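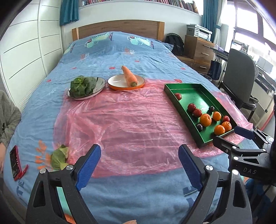

4.2 Setting out produce on a bed

Use this section when the sorting set is laid out in a bedroom. For a table or counter, see 4.1.

1. Pull the duvet flat and push the pillows out of the way.

2. Unfold the plastic sheet over the middle of the bed. A thin, see-through sheet such as a pink one is fine. Small wrinkles can stay, but press down any fold high enough to tip a plate.

3. Place the dishes at the far edge of the sheet, toward the headboard. Greens and the carrot go here. Lay the carrot with its tip pointing away from you.

4. Set the tray on the right half of the sheet. It may sit at an angle. Put the apples and the other fruit in it in a single layer.

Note: A mattress gives under weight. Do not kneel on the bed once the tray is filled - round fruit will roll to the low side.

Caution: Do not use glass dishes in this layout. 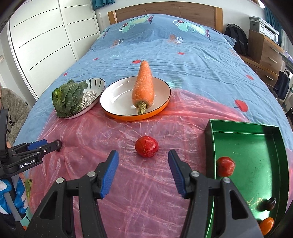 4.3 Changing the layout

The sheet and the carrot plate stay where they are between rounds. Everything else may be moved.

1. Take fruit from the tray one piece at a time. A round red fruit can be set directly on the sheet, in front of the carrot plate.

2. If a patterned bowl is used, stand it to the left of the plate. It may tilt a little on the soft surface. The bok choy can lean against the front of it.

3. Leave the remaining pieces in the tray. Scratches on the tray floor do not matter.

Report missing or cracked dishes to Telma Insaurralde, Stirnisside stores, extension 31.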